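Vundden Center Updates Guidance on Small-Goods Packing
Small goods to be packed in open square boxes before sealing 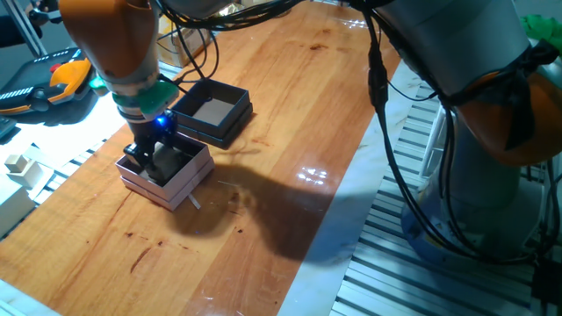 Page last changed: August 29, 2022

The Vundden Center for Packing and Storage has revised its guidance on the boxing of small goods at shared worktables. The new text replaces the version issued in May and applies to all tenants of the Karaca building.

A white box and a dark gray box, both square and much the same size, stand open on the long wooden table, set diagonally from one another. Under the revised guidance, boxes of different colors may share a table during packing, provided that each color is assigned to a single order. White boxes are reserved for retail orders and gray boxes for returns and replacements.

Items are to be placed in the box one at a time and checked against the packing slip before the lid is fitted. Loose strips of paper or tape should be removed or pressed flat before a box leaves the table. Tenants are also asked to report scratches and stains on tabletops – including older marks – so that refinishing can be scheduled.

"The earlier wording left too much room for interpretation at the point of packing," said Dilruba Ekanayake, head of operations at the center. "Tenants asked for one rule on box colors, and the guidance now provides it."

The center handled 426 orders under the earlier guidance during a trial period of 30 days. Of these, five were returned with the wrong contents. Manix and Zoton, the two tenants that took part in the trial, will continue to use their existing box stock until it is used up. Printed copies of the guidance are available at the front desk.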